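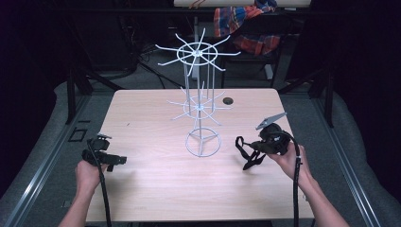
Zelach is a display and shop-fittings company in Kisdale. It packs and ships wire racks, shelf brackets and counter stands for small retailers, and is known locally for the gradual automation of its packing hall, which began under operations manager Pavithra Kartha.

Background

Until the change, all racks were unfolded, checked for bent wires and boxed by hand. The hall employed 31 packers in two shifts. Wrist strain was the most common complaint in the company's injury log, and the spoked card and jewelry racks were the least popular job on the floor. A supplier, Mbeki, installed conveyors and a carton-sealing machine first. Robot arms for handling the racks came later.

Teaching the arms

Wire racks are hard for robots to handle. The rods are thin, the spokes point in many directions, and a rack that is gripped in the wrong place can tip or bend. For this reason the arms are taught from human work. A worker at a table handles a rack with a gripper in each hand, and the recorded motions are used to train the control software. The product list covers 1243 items, most of which are still packed by hand.

Effects on staff

No packers were laid off, though six who left were not replaced. Five moved into a new job called demonstrator, with a higher hourly rate and sessions of up to 45 minutes at the table. Others now watch the line, clear jams and repack cartons the arms have rejected.

Opinion among the staff is mixed. Demonstrators have described the work as easier on the back but tiring in its own way — the grippers are heavier than a bare hand, and the same motion may be repeated all morning. Packers on the late shift objected that the better-paid positions were offered only on days. A second group of demonstrators was added in May, working until 9 p.m.

Other sites

A smaller version of the line runs at the company's Pridside warehouse, where it handles flat brackets only. Spoked racks are still sent to Kisdale for packing.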